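Looking after basketball kit at home

Most club kit is worn out by the way it is stored and washed long before the games finish it off. These are the habits that have worked in our house through several seasons of juniors at Mimdale and one adult who still plays in the evening league.

Balls
Wipe the ball down after every session with a cloth wrung out in warm water and a drop of washing-up liquid. Leave it to dry on a towel, away from the radiator. A leather ball should only ever get a barely damp cloth, and it should stay indoors. Keep an old rubber ball for the drive.

Check the pressure before you blame the ball. Hold it at head height with both hands and let it drop. It should come back to somewhere near your waist. If it needs air, wet the pump needle first and push it in straight. A dry needle can damage the valve, and then you will be topping it up every week. 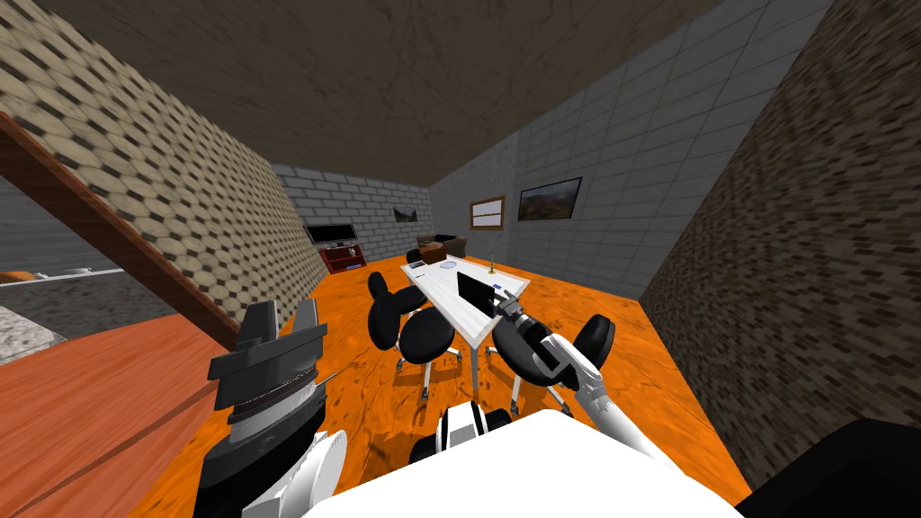
Grey brick walls and an orange floor.

Store balls where the temperature stays fairly steady. The boot of the car is the worst place in summer and not much better in winter. If a ball is going away from April until the autumn, let a little air out of it first and write the date on a bit of masking tape.

Vests and shorts
Turn everything inside out and wash at 30 degrees with half the usual powder. Fabric softener coats the fibres and the vest stops drawing sweat away, so leave it out. Printed numbers crack in the tumble dryer. Hang the vests by the hem on the line or an airer.

For a vest that still smells after washing, soak it for 20 minutes in a bowl of cold water with 500 ml of white vinegar, then wash as normal.
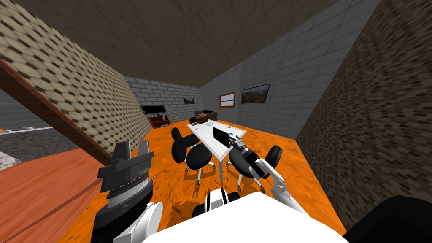
Glenys Brunton writes that she gave up on vinegar and uses bicarbonate of soda, a good handful in the bowl, left overnight. She finds it kinder to older lettering, though it does need a second rinse.

Either will do, but don't put the two together in the same bowl - they cancel each other out and you are left with salty water.

Shoes
Take the insoles out as soon as you get home and loosen the laces right down. Stuff the toes with newspaper and change it after 60 minutes if it has gone soggy. Never put court shoes in the washing machine. The glue lets go at the toe and there is no good way of putting it back. 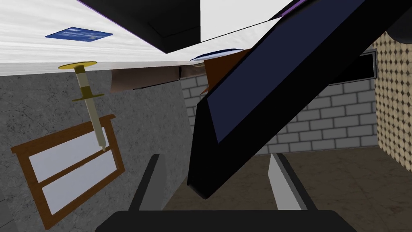 Clean the soles with an old toothbrush and plain water, working along the grooves. Dust is what makes a shoe slip, and a sole that has been brushed out will often grip as well as a new one. Keep one pair for indoor courts and carry them to the hall in a bag.

Laces can go in with the vests, tied inside a sock. Replace them when the ends fray, and buy the same length again. Count the eyelets on one side if you have lost the packet: 6 usually wants a shorter lace than you would think.

The kit bag
Empty it the same night. Shake it out over the bath or outside the back door, and leave it unzipped until morning. A water bottle that has been forgotten in the side pocket should be filled with hot water and a spoonful of bicarbonate, then rinsed and left with the lid off.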